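Sorting Out the Mixed Bins: Notes for Dusgate Members

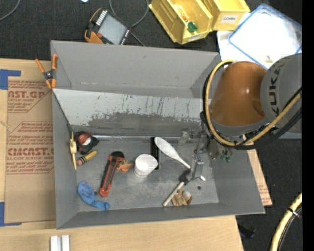 Members will recall that the April meeting agreed to bring the household and tool donations at Dusgate under a single sorting procedure. The new procedure takes effect on 16th July. It applies to everything received through the Fito Street entrance and to the items transferred from the Harasym store, which closes its counter on the same date.

The chief difficulty has been the mixed bin. When a donor hands over the contents of a kitchen drawer or a workshop shelf, the articles tend to arrive together, and until now they have often gone out to the shelves together as well. A tape measure, a utility knife, a hammer, a cup and a sock-like item with red dots may all be found on the floor of one gray bin. Each of these belongs in a different part of the building, and members who come in for one of them should be able to find it without searching through the others.

From now on, mixed bins will be emptied at the sorting table before anything is shelved. Sharp articles are to be taken out first. Utility knives must have the blade fully retracted and are to be placed in the lidded box at the end of the table. Knives that do not close properly will not be lent or sold. Hammers and other heavy tools come out next, so that they do not roll against cups and dishes.

Measuring and marking tools have been given a shelf of their own in Room 8. Tape measures should be drawn out to their full length and checked for kinks before they are put away. Pencils are accepted in any condition provided that they can still be sharpened.

Cups, spoons and other kitchen articles go to the washing area, whatever their appearance on arrival. They are returned to the household shelves once they have been washed and dried. Single cups are welcome. The Dodach community kitchen, which takes much of our tableware, has confirmed that it has no need of matching sets.

Cloth articles should be placed in the textile basket and left there. They are sorted separately by the laundry group.

Small pieces that cannot be identified should not be discarded. A shallow tray marked "Unknown" has been provided, and its contents will be kept for 23 days. Members who have lost a part or a fitting are invited to look through it during opening hours.

Bins are to be wiped out when empty. Scuffs and scratches on the inside walls are a matter of ordinary wear and need not be reported. Cracks should be, and a cracked bin should be taken out of use at once.

The Dusgate stock list now stands at 2,000 articles. A revised copy, arranged by room, will be available at the front desk when the procedure comes into effect.

Questions may be addressed to Mwanaisha Laizer, Stock and Lending, at the Dusgate office. Members wishing to help at the sorting table are asked to leave their names at the front desk by nine in the morning on the day they plan to attend.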